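About Us

Hi, I'm Eifion Lloyd, and I run Delora, a small language school above the bakery on Rorgate. We teach Welsh and Spanish to grown-ups, mostly people who swore off languages in ninth grade and have been a little sorry ever since. I was one of them! I got a D in Spanish at sixteen and didn't try again until I was 31 and moved in next door to a family who spoke nothing else.

I started Delora in my own kitchen with five students and one textbook between us. We met at seven in the evening and finished whenever the coffee ran out. By the second winter my wife wanted her kitchen back (fair enough) and we rented two rooms in the middle of Hestirport, with big windows and a radiator that clanks through every listening exercise. We've stayed put ever since.

Our classes are small and pretty noisy. You'll be talking in the first ten minutes, and you'll get things wrong, and we'll mostly let you. I'm not big on grammar drills for beginners. I'd much rather you could order lunch, complain about the weather and ask someone how their mother is doing. The verb tables come later, once you've got something to hang them on.

A lot of our practice happens with everyday stuff on a table. We pick things up, name them, argue over what they cost and try to sell them to each other. My Tuesday-night voice gets very loud during the selling part, and I've been asked by the bakery to keep it down.
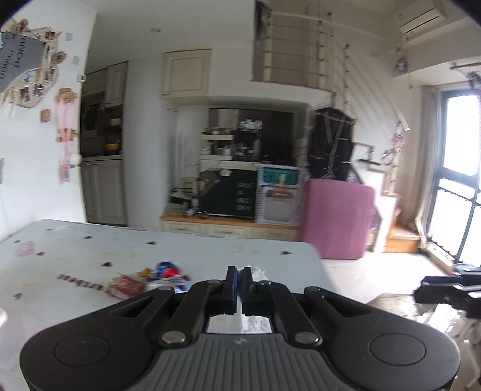

Bits and pieces on a white tabletop, red and white box included.

Every student gets a copy of the Tagle, our home-made phrase book. It began as a stapled handout and now has 2000 phrases in each language, all of them things a student once asked me how to say. Some are useful ("Is this seat taken?") and some are there because I couldn't bear to cut them ("Your goat is in my car again"). We print a new one every October, so if you think of something that's missing, tell me before the end of summer.

We have 40 students right now, split between mornings and evenings. Mornings start at 9:30 and tend to be a bit slower, with more reading. Evenings start at 6:45 and go for an hour and a half — bring a snack if you're coming straight from work, the bakery closes at five. There's no entrance test. If you're not sure which group fits, come sit in on a class or two for free and we'll sort it out from there.

The door is the green one to the left of the bakery, and the stairs are steep. If stairs are a problem, call ahead and we'll set up your class in the back room downstairs, where the bakery lets us borrow a corner. Our extension is 2539, and if I don't pick up I'm probably teaching, so leave a message in any language you like and I'll call you back the same day.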